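Let the Robotics Club Be Boring

by Carter Beaudoin
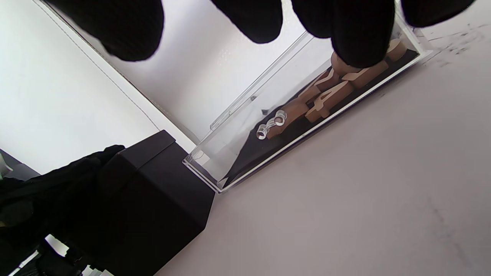 The case for the small job

I have coached an after-school robotics club long enough to have opinions about it, and the main one is that we should stop making the kids throw balls. If you have been to a competition lately you know what I mean. There is a field with a carpet and a low wall. There are foam balls, or rings, or this year's geometric solid. Machines the size of a dishwasher charge around hurling the solids at a target while a man with a microphone loses his mind. It is loud and thrilling, and the parents love it. I have the T-shirts.

Then everyone goes home, and on Monday a sophomore asks me whether the robot could put something away in a box. I have to tell her that the robot can't put anything away in a box. The robot weighs as much as she does and knows how to do one thing, angrily.

This September our club skipped the big league and did what I have been calling, to general groaning, the shelf season. The task is hands and small things. You have a clear acrylic case with a black base. You have some wooden pieces, flat and notched, the kind that fit into each other if you are patient and jam if you aren't. You have a table. Things go in the case, things come out of the case, and they should be in one piece at both ends of the trip. You do it with your own gloved hand first, and you write down what the hand did. Only then do you get to touch the gripper.

The kids named the project Noltard. I have asked why and been told that it is too late to explain.

What the hand already knows

The glove was Ffion Edwards's idea. Ffion teaches art down the hall and wandered in during the second week to borrow clamps. She watched a boy pick up a wooden disc barehanded forty different ways without noticing he was doing it, and said he ought to put on a thick glove and see how clever he felt then. So he did, and he felt a good deal less clever. A knit glove takes away most of what your fingertips tell you and leaves you with something closer to what a gripper has to work with: a blunt end, some friction, and hope.

I would now put gloves on every beginner in the country. In a glove you find out that you can't go straight down on a piece if the wall of the case is where your knuckle wants to be. You find out that pressing on one piece moves its neighbor. You learn that clear plastic is a terrible thing to look for, whether you are a camera or a person, and that a little chain of see-through rings can hang off the end of your nice visible wood and snag on anything it likes.

One of our juniors spent an entire afternoon on those rings. She filled 4 pages of a notebook with them. At the big league she would have spent that afternoon tightening the same wheel bolt everyone tightens, in a pit area that smells of pizza and battery.

Objections, in the order I hear them

"It isn't exciting." Correct. I sat through our first open evening with the parents on folding chairs, watching a gripper creep toward a bit of wood at the speed of a man looking for his glasses in the dark. One father clapped when it stopped, thinking it was over. It hadn't started.

But I noticed something by the end of the hour. They were leaning in. When the thing finally closed on a piece and brought it up over the rim, a grandmother in the front row said "Oh, good for you," to the machine, and meant it. I have never heard anyone say that to a ball launcher.

"Colleges want to see trophies." Maybe they do. I have written a lot of recommendation letters, and the ones I enjoy writing are about a kid who was stuck on something and stayed there. A trophy tells me her alliance partner had a good intake roller.

"It's cheap, so it can't be serious." This one I get from other coaches, and it makes me grind my teeth. Our last full season in the big league cost 2000 dollars before anybody had booked a bus. The shelf season has come to 600, and that includes the acrylic, the wood, the black gloves and a cardboard box with a lid that the gloves are supposed to live in and generally live next to. I can run this program in a school that holds bake sales to buy toner. Try that with the dishwasher.

"The kids will quit." Two did. They went to Trolia, the club across town, which has a sponsor and a trailer, and I hope they are very happy in the trailer. Three others joined who had come to one meeting last year, seen the shouting, and gone off to do yearbook.

What I got wrong

I should be fair about this, as the kids read the newsletter and will bring it up.

I thought the slow pace would make everyone careful. It made some of them careful and others sleepy. I thought they would take to writing things down, and what I have is one superb notebook and a number of napkins. I also announced on the first day that we would have every piece sorted by shape without help, and as of last Thursday the notched pieces are still a matter of opinion between the gripper and Rerby, the program that tells it where to go. We have logged 112 tries on the notched ones. I won't be printing the success rate. The juniors say it is "trending," and have declined to name a direction.

I miss the noise, too, a little. There is something to be said for a gym full of people yelling for a machine. I would like somebody to hold a shelf event in a gym, with a microphone, and let that same man lose his mind over a wooden disc going into a box.

Until then we meet in Room 9, Tuesdays and Thursdays, right after the last bell. Gloves are provided. If you have a kid who likes taking things apart and doesn't like being shouted at, send them along, and tell them to bring a notebook with actual pages in it.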